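Test operator, gripper comparison bench (fixed term)
Hellix, Kamata site

We are looking for one test operator to run a comparison of two grippers, Mutley and Prellier, on the same arm and under the same controller. The contract starts in March and runs for 70 working days.

The work is repetitive. Each trial is a single pick or place on a white tabletop, recorded by a wrist camera and a fixed camera. The operator resets the objects, starts the trial, enters the outcome and moves on. The archive holds 3,726 trials from the first round, of which 345 still need a second reading.

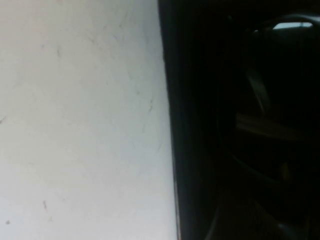 Chie Hayashi points out that outcomes should never be entered from the wrist view alone. Half of it can be in deep shadow, and the fixed view must be opened alongside before a grasp is marked as held or dropped.

Her rule applies to all new trials and to the second reading. Where the two views disagree, the trial is marked unresolved and passed to Perihan Dönmez — it is not repeated until she has seen it.

Glossy and dark objects are of particular interest in this round, as are open trays and boxes with low walls.
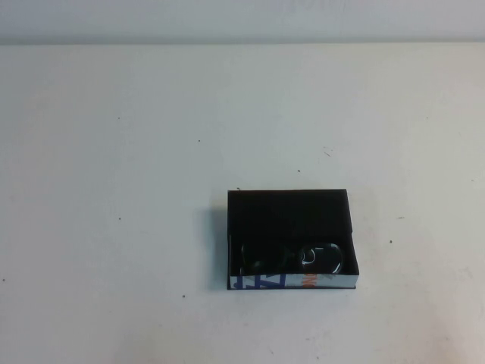
Finger pads are changed at fixed intervals and the wrist camera is recalibrated after each change. Both steps are written up in the bench log. Training takes 5 days.

You should have
— experience of running bench trials to a written procedure
— basic command line skills
— accurate written English

Experience with arm controllers or camera calibration is useful but not required. The post is on site only.

Send a CV and a one-page account of a test you have run, including what went wrong, to Tsutomu Onishi by 22nd February. Questions about the contract go to Moushumi Chowdhury.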